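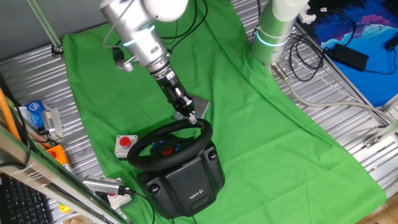 Rarville's long climb back into the pennant race

On the last day of March, Rarville had lost six of its first nine games and was hitting .198 as a team. Manager Mahfuz Thambiah moved his shortstop to the leadoff spot, benched two veterans and told reporters he would stick with the new lineup for a week, whatever happened.

Rarville won the next five. By the morning of April 11, 2026, the club was a game over .500 and a game and a half behind Kendard, with a three-game series between the two starting that night.

Most of the credit has gone to the bats, but the pitching turned first. Esi Tsikata, the left-hander who missed all of last season after elbow surgery, has allowed two runs in 19 innings. She throws a little slower than she used to. Her changeup is better, and she is using it early in the count.

"I had a year to watch hitters from the bench," Tsikata said. "I took a lot of notes."

Kendard still has the deeper bullpen, and Castaño, its closer, has not blown a save this spring. Rarville's relievers have been shaky — they walked seven in Thursday's win — and Thambiah would not say who will pitch the ninth. Gerell, the backup catcher, is expected to start the opener while the regular rests a sore knee.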